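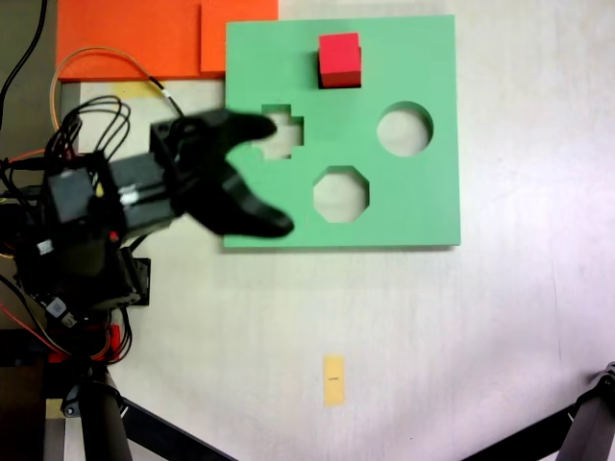
Caltutex has opened a teaching lab in Windska where staff and visitors can train small robot arms by hand. The lab started work this fall in two rooms on the ground floor of the Chong building, and the company said on 31 October 2018 that it would stay open through the winter. Most of the lessons use simple toys and blocks. In one of them a black arm with a two-finger claw works over a green shape-sorter board with a cross, a circle and an octagon cut through it, and a small red cube is the piece on the board.

A person teaching the arm has two ways to do it. The first is to hold the arm by the wrist and move it through the job while the motors are slack and the joint positions are saved. The second is to sit at a matching arm and move that one, with the working arm copying each motion. Caltutex says beginners usually start with the first way and change to the second after a day or so, as it keeps their hands out of the camera's view.

Each run through a task is saved as one lesson. The lab has 222 lessons on file for the block and board tasks. The company wants over 100 more before it trains the next version of its control software, which is called Plesar. Runs where the teacher fumbles a piece and then picks it up again are kept and marked, so the software has some record of how to recover from a slip. Runs stopped partway are thrown out.

The current version of Plesar can pick up a block from a fixed starting point. It does less well when the block is turned or placed close to an edge, and the new lessons are meant to cover those cases. Teachers are asked to change the starting place of the block every time and to work at their own speed. Earlier lessons were all recorded at one slow pace, and the arm learned to pause before closing its claw.

Sessions last 90 minutes and take place on weekday afternoons. No experience is needed. Visitors must be at least 11 years old, and those under 16 must come with an adult. Long sleeves should be rolled up and loose jewelry taken off before working near the arms.

Places can be booked at the front desk of the Chong building. The lab will close for the last week of December and reopen after the holiday with the same hours.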